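[UZT-3350] 샘플 분류 시뮬레이션: 손목 카메라 포즈 추정에서 박스 웰 번호가 90도 밀림

상태: 수정 검토 중
보고자: Armelle Langlois
담당: Baoshan Lei
구성요소: perception / well_localizer
환경: Zustmont 시뮬레이터, Uma 플래너, 헤드리스 렌더

증상
랙에서 튜브를 집어 박스로 옮기는 태스크에서 목표 웰이 간헐적으로 잘못 지정됨. 플래너 로그에는 목표가 box1/well3으로 남는데 생성된 궤적은 well2 위에서 끝남. 시드 59에서 매번 재현. 시드 18은 정상.

재현 절차
1. 시드 59로 씬 로드, 스텝 상한 3,000
2. 랙 위 접근 자세까지 진행 후 일시정지
3. well_localizer 출력과 시뮬레이터 정답 포즈 비교
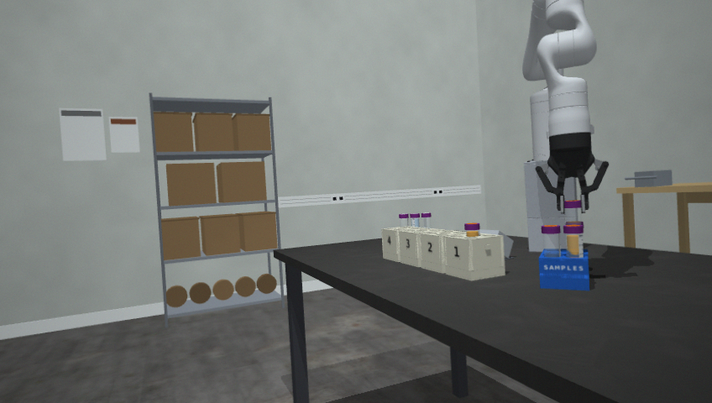 첨부 1. 외부 카메라. SAMPLES 랙 상부의 그리퍼와 박스 1~4.

외부 카메라만 사용하면 박스 포즈는 정답과 일치함. 박스 ID도 네 개 모두 맞음. 따라서 씬 그래프와 외부 캘리브레이션은 원인에서 제외.

Baoshan Lei
손목 카메라 쪽을 확인함. 웰 중심 좌표는 정상이고 인덱스만 틀림. 윗면 웰 배치가 주사위 5의 눈과 같은 형태라 90도 회전 대칭이고, 현재 피팅은 웰 중심점만 쓰기 때문에 네 방향의 잔차가 거의 같음. 초기값이 조금만 흔들려도 다른 해로 수렴함. 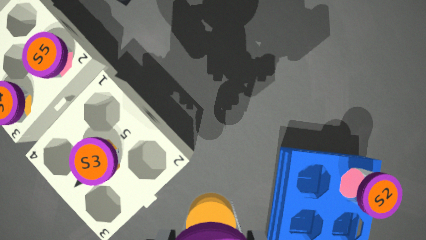
첨부 2. 손목 카메라. 박스 윗면의 웰 번호 1~5, 중앙 캡 라벨 S3.

숫자가 윗면에 인쇄되어 있으므로 방향 판별에 쓸 수 있음. 다만 숫자마다 방향이 달라 기존 OCR 전처리(정립 가정)로는 인식률이 나쁨. 캡이 가리는 웰도 있으니 다섯 개가 전부 보인다고 가정하면 안 됨.

수정안
- 피팅 후 네 가지 회전 후보를 모두 생성
- 후보별로 숫자 패치를 템플릿과 대조해 점수 합산, 가려진 패치는 제외
- 1위와 2위 점수 차가 임계값 미만이면 외부 카메라 포즈로 폴백

Gaspard Collet
중앙 웰은 회전해도 위치가 같아서 목표가 well5인 경우에는 이 버그가 드러나지 않음. 회귀 테스트 목표에서 well5는 빼 주세요. 캡 라벨을 웰 번호로 오인식하는 케이스도 추가 필요. 캡 영역 마스크를 먼저 적용하는 쪽을 권함.

Baoshan Lei
마스크 적용함. 브랜치 fix/well-symmetry에 푸시. 시드 59에서 well3으로 정상 수렴. 폴백 임계값은 아직 하드코딩 상태이며 설정 파일로 옮길 예정.

남은 작업
- 임계값 파라미터화 (Baoshan Lei)
- 그림자가 숫자에 걸리는 조명 조건 테스트 (Armelle Langlois)
- 리뷰: Huguette Huet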